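Security Deposits and Move-Out Charges in Ustska
Student project report
Shirin Zamani, Yanling Mao, Liv Lie
Project adviser: Parvaneh Tabrizi

1. Question
Our group wanted to know how much of a security deposit renters in Ustska get back when they move out, and what the landlord writes down as the reason for keeping the rest. We left out month-to-month room rentals.

2. Where the records came from
The tenant office on Woltetti Street let us read closed complaint files with the names removed. We read 200 files between February and June. Yanling entered the amounts, and Liv sorted the reasons into 8 groups. Files with no itemized list went into a group of their own.

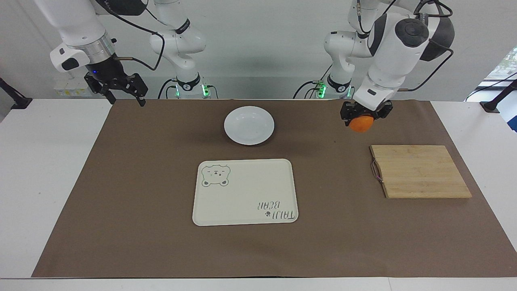

Figure 1. Table with plate, tray and cutting board.

3. Results
The average amount kept was $953. The largest was $3,000, for one apartment managed by Flirislow. Cleaning was the most common reason, followed by paint and carpet. Kitchen counters came up more than we expected, mostly for knife marks and burns. Several landlords charged for paint in units where the tenant had stayed long enough that repainting would be normal wear.

Fereshteh Babaei at the tenant office told us that move-in photos made the biggest difference in the cases she handled. Few of the files we read had any. 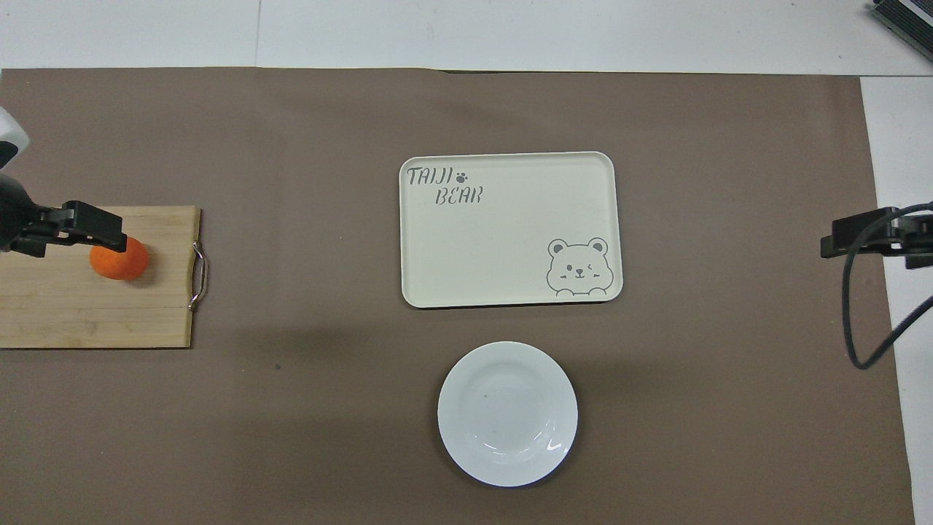 4. Limits
These are complaint files, so renters who got their full deposit back are not in them. Özkan Property did not answer our letter. We also had trouble with files where cleaning and repairs were billed as one amount, and we counted those under repairs.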